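Lina Chidiac @linachidiac
Jun 18, 2019

1/ So Lina the singer (same name as me, no relation!) cut her hair very short for the Flonira premiere. I like it. My sister does not.

2/ 3,627 comments under one photo of a haircut. I read maybe 200 and then I had to stop, people are so mean.

3/ Hussam Najjar came in the same green jacket he wore in May. Good for him, it is a nice jacket.

4/ I watch the replay tonight, with tea and a chess game I will surely lose.

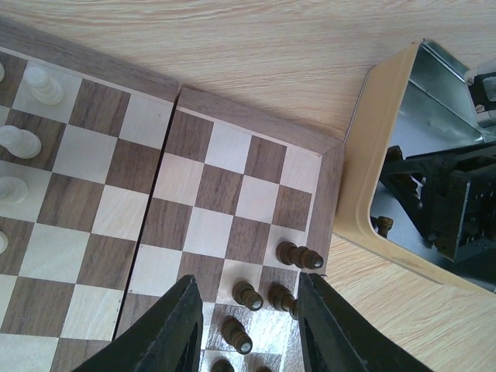
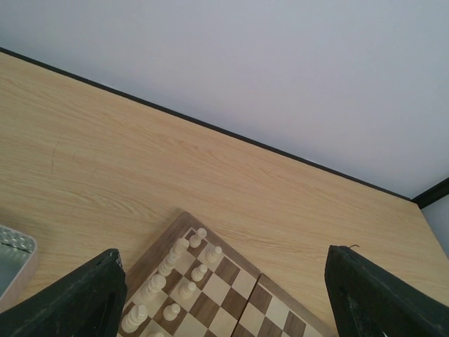

5/ Question for my followers: is the new Srour song about Hussam? I listened to it seven times and I still cannot decide.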